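4. Recording rules for bimanual assembly on a task board

4.1 Why written rules are needed

Data sets of two-handed assembly are now collected in many laboratories, but the rules under which they are collected are seldom published. A reader of such a data set can usually find the number of episodes and the type of robot. It is much harder to find what the operator was told to do when a part fell over, or who decided that an episode should be thrown away. In our experience these small decisions change the data more than the choice of camera does. 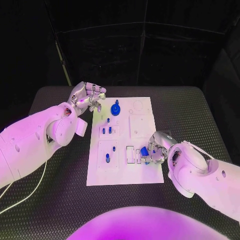 M. Radebe and L. Garau
Stillen Laboratory for Shared Manipulation
Version of Saturday, September 6, 2025

The rules in this section were written for the Fleklow recording protocol and are used for all work with the task board. They apply to a humanoid platform with two arms and two five-fingered hands, working over a white board with blue parts, as shown in Figure 3. We give them in the form in which the operators receive them, with comments where an earlier version has caused confusion.

Figure 3. Task board work under the Fleklow protocol, head view. The right hand holds a small blue cylindrical part; the left hand is above the upper-left corner of the board.

4.2 Start state

Each episode begins from a start sheet. The sheet names the position of every part on the board and tells whether it should stand or lie. The operator sets the board by hand, steps back behind the marked line, and confirms the sheet number by voice. Arms may not be powered while a person reaches over the table. This rule has no exceptions, also not for a part that only needs a small correction.

We do not ask for exact placement. In the first version of the protocol a printed template was laid over the board before each episode, and the result was that policies trained on this data failed when a cylinder was turned by a few degrees. Since April the sheet gives only a region for each loose part, and the operator is free inside that region. Parts that belong in a hole are either fully seated or not in the hole at all. A half-seated peg is treated as a wrong start state.

4.3 Conduct during the episode

One hand moves a part and the other hand may stabilize, wait or prepare. Both hands may hold a part at the same time only if the sheet says so. The waiting hand should stay above the board and away from the path of the moving hand, but it must not be frozen in one fixed pose, as this is not how the operators work when they are left alone.
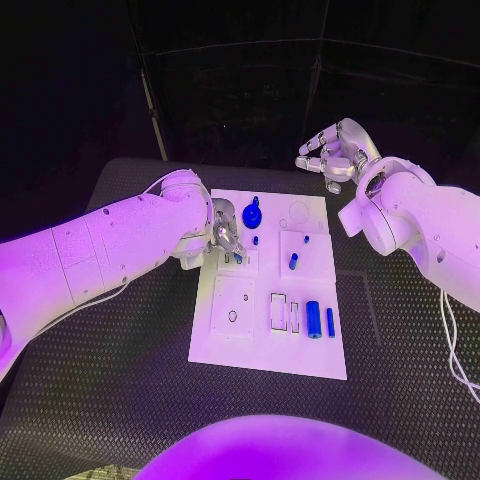 When a grasp fails, the operator tries again without a pause, up to the limit given on the sheet. Failed grasps are kept. We consider this the most important rule of the section, and it is also the one which new operators break most often, because they feel that a clean episode is a better one. Of the first 757 episodes collected for this study, 314 contain at least one repeated grasp, and they are published together with the others under a separate label.

An episode is stopped at once in the following cases: a part leaves the board, a cable comes between a hand and a part, the two hands touch each other with force, or the operator loses sight of the active hand. The operator says the reason aloud and the supervisor writes it down in the same words. Later editing of these notes is not allowed – if the note is wrong, a second note is added below it.

Cables deserve a separate remark. Any cable which hangs from an arm must be checked through the full working range before the first episode of a session and after every change of hand. The check takes little time and is signed by the supervisor.

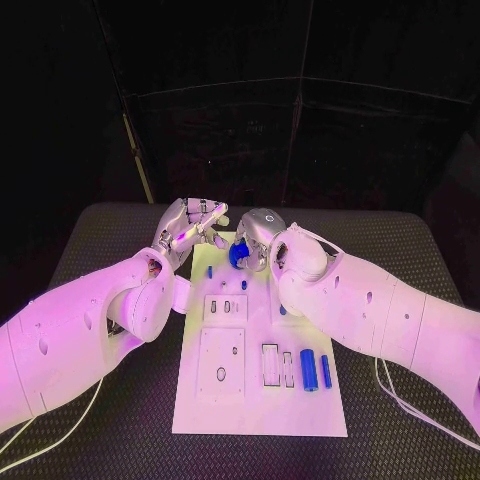 Lighting is recorded as part of the session and stays the same from the first episode to the last. Colored light is permitted, provided that the setting is written in the session header and that the same setting is used for at least 100 episodes. Mixed settings inside one session made our early data very difficult to split in a fair way.

4.4 Acceptance and release

Acceptance is decided by a person who did not operate the robot in that session. This person sees the video and the start sheet, but not the name of the operator. The decision has three values: accepted, accepted with label, and rejected. Rejected episodes are stored for the whole length of the project, and their number is reported next to the number of accepted ones.

The planned release contains 4,000 episodes. The start sheets and the supervisor notes will be included in full, after removal of names. Section 5 compares policies trained with and without the labeled episodes.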